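The save file was called Jirnmont, after the town in it, and it would not open.

Siham Tarawneh had played Cusska for three winters on the same laptop. She ran it on Linux, which the developers did not support and did not forbid. On Friday night the game updated itself while she was brushing her teeth. When she came back it showed the menu, and when she clicked on Jirnmont the menu went gray and the fan got loud and then the whole thing closed.

She posted in the forum. She gave the version of her kernel, her graphics driver and the last 30 lines of the log. Somebody named Urkard answered within the hour and told her to delete the config folder. She moved it to the desktop instead, started the game again, and got the same gray menu.

"Line 2540," Urkard wrote. "It wants a building that isn't there anymore. Did you use mods?"

She had used one. It added a bakery. Her brother-in-law Corentin Besnard had made it, back when he was still her brother-in-law, and she had put the bakery on the square in Jirnmont and built the rest of the town facing it. The mod was gone from the workshop page. His account was gone too.

She had his number. She looked at it for a while and went to bed.

On Saturday she wrote to him. She kept it short. She said she was sorry to bother him and asked if he still had the files for the bakery. Then she shut the laptop and went to work, where they had a party to set up for, and she did not check her phone until the break.

He had answered at 11:15. He said he was in a hotel for a conference and had only his work machine, but he thought there was a copy on an old drive at home. He asked how big the town was now.
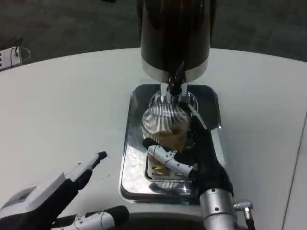

A ribbed glass with an amber-brown liquid, under a tap.

She wrote back that the town had two harbors and a tram. She said the tram never ran on time.

"Does it stop at the bakery?" he asked.

"It's the first stop," she wrote.

The drive took him until Tuesday to find. He sent the folder zipped, with a note that said he had changed nothing. She unpacked it into the mods directory, checked the permissions, and started the game from the terminal so she could watch the log go by. It went past line 2540 and kept going.

The square came up in the rain. She let it run without touching anything until the tram came in, late, and then she went back to the forum and marked the thread as solved — Urkard had asked her twice.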